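Eklund Brings Robot-Assisted Part Handling to Its Remen Site

REMEN, Tue 17 September – Eklund today announced that robot arms will take over the repetitive placing of parts at its assembly workshop in Remen. The change affects 12 employees in the preparation area, all of whom will keep their positions and current pay grades.

Work in the preparation area has long meant standing at a bench and setting small parts upright in trays for the next station. Employees have repeated the same wrist motion for most of a shift, and the company's health and safety staff identified it as the leading source of strain complaints at the site.

Under the new arrangement, an arm with a two-finger gripper handles the placing. Printed square markers on the parts and trays allow the system, supplied by Brumix, to work out where each item is. Employees set up the work surface, check the results and decide when a job is ready to move on.

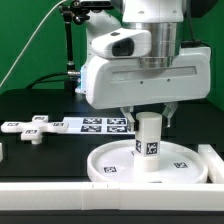
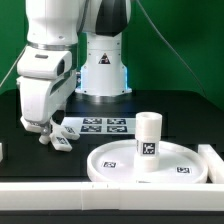 Training began with a first group of three employees, who each completed 30 hours of instruction in setup, safe stopping and basic fault finding. The remaining employees will be trained in pairs so that regular production can continue. All instruction takes place during paid working hours.

"Our people know these parts better than any outside supplier does," said Sigrun Tveit, Site Manager at Eklund Remen. "They told us which tasks wore them out and which ones they wanted to keep. The plan we are announcing today follows that advice closely."

Employees in the area will rotate between setup, inspection and packing, spending up to 2 hours at a time at any one station. Job descriptions have been revised to reflect the new duties, and employee representatives reviewed the revisions before they were adopted.

The system will first be used for the Clotano product line. Eklund will review the results with employees in November before deciding whether to extend it to other lines at the site.

About Eklund
Eklund makes small mechanical assemblies for industrial customers. Its Remen site houses assembly, inspection and packing.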